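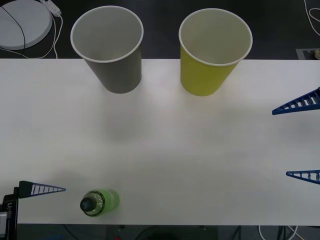 5. Setting the table before a run

This section covers the two-arm bench cell at Kallville, from power-off to the first supervised grasp. It assumes the arms are already bolted down and that the Giltatmont controller has been commissioned. If an arm has been removed or replaced, do Section 2 first.

132 shares | 2 comments

5.1 Clear and wipe

1. Put the controller in HOLD and wait for the amber lamp.
2. Take everything off the table, including tools and tape.
3. Wipe the top with a damp cloth and let it dry. Do not use polish. A shiny patch can throw off the bottle detector.
4. Check the fingers for crumbs and bits of tape caught in the openings of the lattice. Blow them out with the hand bulb.

CAUTION: Do not pull on the fingertips to open a gripper. Use the jog panel. The fingers bend, but the drive behind them does not like being forced.

5.2 Place the cups and the bottle

5. Stand the gray cup and the yellow-green cup at the back edge of the table, open end up, gray on the left. Leave a clear gap between them.
6. Lay the green bottle on its side near the front edge, left of center, with the cap pointing left. Tighten the cap by hand before you set it down.
7. Let go and watch the bottle for a moment. If it rolls, the table is out of level. Go to Section 2 and shim the legs.

Note: The cups are light and will walk if the table is bumped. Replace a cup when its rim is dented or its base has gone soft. Do not tape cups down for recorded runs. Tape is fine for practice.

5.3 Check the cables

8. Follow each arm cable by hand from the housing to the point where it leaves the table. There should be slack in it when the arm is folded, and the slack should hang away from the fingers.
9. Look at the floor on both sides of the table. White power leads may lie loose behind it, but keep them clear of anyone walking to the stop button.
10. Seat every plug at the power strip.

CAUTION: A cable that loops over the gripper body is normal. A cable that passes between the fingers is not. Stop and re-route it before powering the arm.

5.4 Power up and home

11. Turn on the left arm, then the right arm. Wait for each to report READY on the Grurnisier panel.
12. Press HOME BOTH. Keep your hands off the table.
13. Set speed to 5 percent for the first movement. Later runs may go up to 70 percent once the grasp check below has passed.
14. Open both grippers all the way. The fingers of each pair should move together. If one lags, do not start the run — see 5.6.

5.5 Grasp check

15. Select LEFT ARM, HOLD TEST. The left arm should close on the bottle and keep it lying level, cap toward the gripper body. The right gripper stays wide open at its own side of the table.

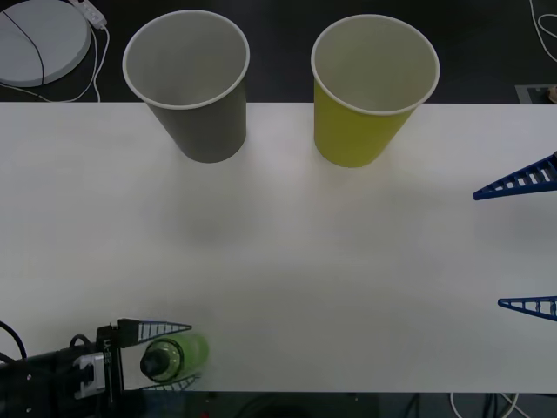
5 min read

16. Look at where the fingers meet the bottle. They should bear on the wall of the bottle and leave the cap free. A grip on the cap lets the bottle droop at the far end.
17. Check that the cups have not been touched. If either one has moved, put it back and repeat from step 15.
18. Select RELEASE. The bottle should be set down before the fingers open. If it is dropped, lower the release height on the panel by one notch and try again.
19. Write the result on the cell sheet with your initials.

Note: A full bottle and an empty one need different grip settings. The Zalewska profile is the one to load for a full bottle. Loading it with an empty one will dent the wall.

5.6 If something is off

Finger lags or stops short. Power the arm down and look for dirt at the finger root. Check the mounting screws with the short hex key — snug, no more. If the finger still lags, swap the pair. Never fit one new finger with one old one.

Bottle slips in the grip. Wipe the bottle and the inside faces of the fingers. If it slips again, repeat the hold test at the next grip setting.

Arm stops with error 132. The joint brake did not release. Turn the arm off, wait, and turn it on again. If the error comes back, tag the arm and tell Melaniia Skoryk.

Bottle not found. Check the cap direction first, then the lights over the table. The detector settings were last changed in December and should not be edited without King-fai Tai.

Steps 8 and 14 revised Thu 9 September. Older printed copies of this section should be thrown out.

Next: Section 6, Recorded runs

Kallville cell documentation | Contact the cell desk | Copyright Giltatmont | Back to top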